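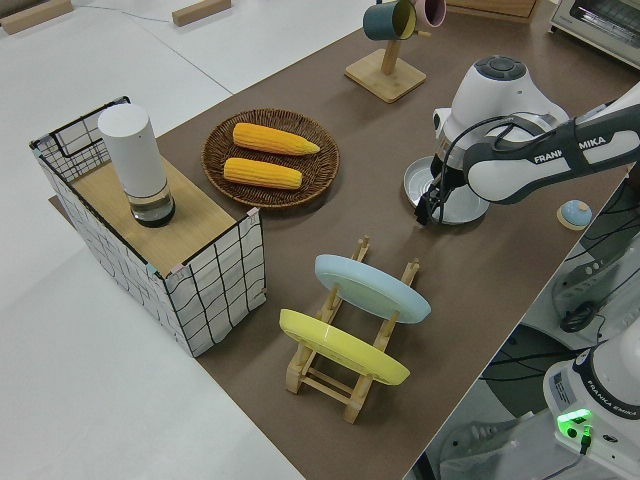 From: a reader in Nustville
To: Zorside Small Kitchens list
Date: July 14, 2024
Subject: Re: Where do you all keep the everyday dishes?

Hello everyone, and thank you for the kind welcome last time I wrote in (I was nervous about it and needn't have been!). I've quoted the part of the original message I'm answering, and I apologize in advance for the length. Kitchens get me going.

> We have moved into the apartment on Zepeda Street and there is one
> short cabinet and that is the lot. I have a table 60 inches long that
> I can put against the wall, and I'd like the things we use every day
> to live on it. Mugs, a few plates, the toaster oven, fruit and
> vegetables. My worry is that it will look like a yard sale. Do people
> really like having it all out? And does a drying rack count as
> storage or is that just being lazy?
>
> Also, we get a box from the Alosen farm stand and I never know where
> to put corn. The fridge is tiny.

I really like having it all out, and I say that as somebody who spent 15 years closing cabinet doors on things and then buying them a second time. When we came here I went over to a table arrangement much like the one you're planning, and I wouldn't go back. Let me take your questions more or less in order, with a detour or two.

Plates

A drying rack counts as storage in my house and I won't hear otherwise. I have a plain wooden one with upright pegs, and I keep a pale blue plate and a bright yellow one in it. When I want a plate I take it from the rack, and when it's washed it goes back to the rack. My sister-in-law puts hers away in a cupboard every evening and takes them out again at breakfast, and she's a happy woman, so each to their own. If you do go this way, put a folded dish towel under the rack for the first little while after washing up. Wood likes to be wiped down too, and a rub with mineral oil every so often keeps it from going gray and fuzzy. I do mine in August, when I can leave it on the back step to air.

As to the yard sale worry, I think it comes from owning too many kinds of things at once. We settled on wood and wicker for the holders and let the dishes be the color. It's a cheerful sort of table now, and I've stopped apologizing for it when people come by.

Corn

Now, corn. Strictly speaking it ought to be in the fridge with the husks on, and if you're keeping it more than a day please do that, tiny fridge or no. It goes starchy so quickly. But for the ears you mean to eat that evening, a shallow round wicker tray on the table is just the thing. You walk past it and remember that you have corn! I lost more vegetables to the bottom drawer of the refrigerator than I care to admit. The tray also does for tomatoes, peaches and onions, though I wouldn't put the peaches and the onions in together. I made that mistake once and we had a very odd cobbler.

Shake the tray out over the sink once a week or so. Bits of silk and onion skin get down in the weave and stay there until doomsday otherwise.

Mugs

Get a mug tree. I held out for years thinking they were fussy, and then my neighbor passed one on to me when she was clearing out, and it has been in use every day since. Mine is light wood with a square base. I hang one mug on either side of the post so it doesn't lean, a dark teal one with a yellow inside and a pink one, and the rest of our mugs have gone to the church sale. If yours wobbles, stick 3 felt pads under the base and it will sit a good deal better.
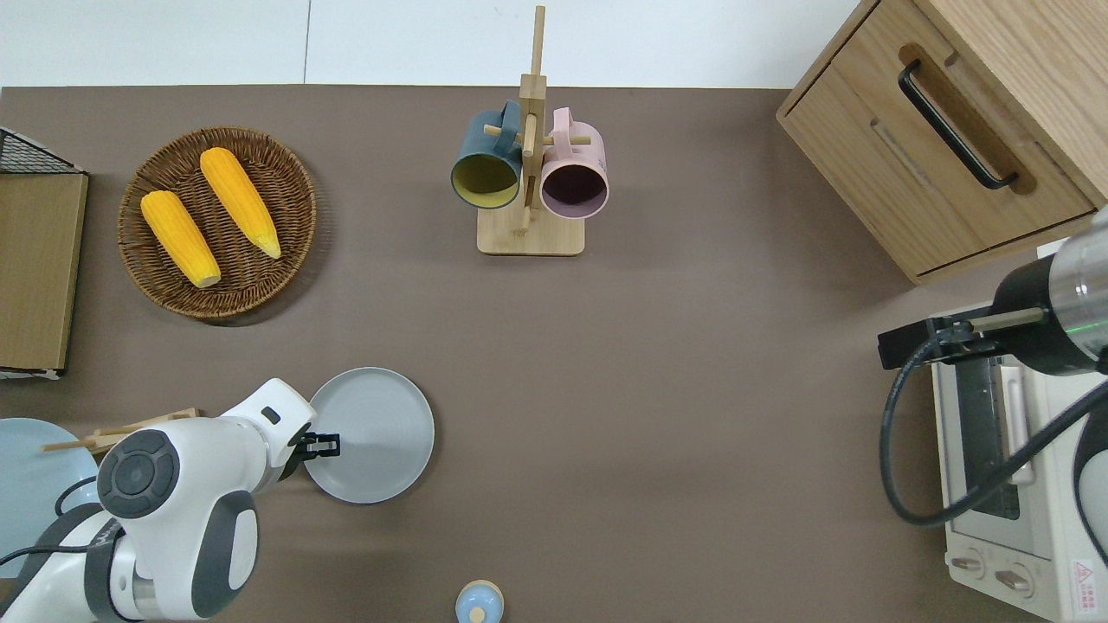 The toaster oven and the cabinet

Before anything else, look up how much clearance your toaster oven wants. It'll be in the booklet, and they vary. Ours needed more room at the back than I'd supposed, so the 60 inches went faster than I had planned for. Don't stack things on top of it either, however tempting a flat surface may be. I melted a bread bag that way in our last place and the smell lasted until the lease was up.

In your short cabinet I'd put the ugly things. Foil, batteries, the grater, the good scissors you don't want anybody borrowing. A wooden cabinet with one long handle you can grab with wet hands is worth more to me than a pretty one with little knobs.

Boxes

One more thing you didn't ask about. Fabric storage boxes are a great help for dish towels and spare napkins, and if you lay a board across the open top you get a little shelf out of it. Keep what goes up there light, and clip the board at the corners so it can't slide.

Do write back and tell us how the table turns out, and whether the corn is any good this year. Ours has been lovely.

Warm wishes from Nustville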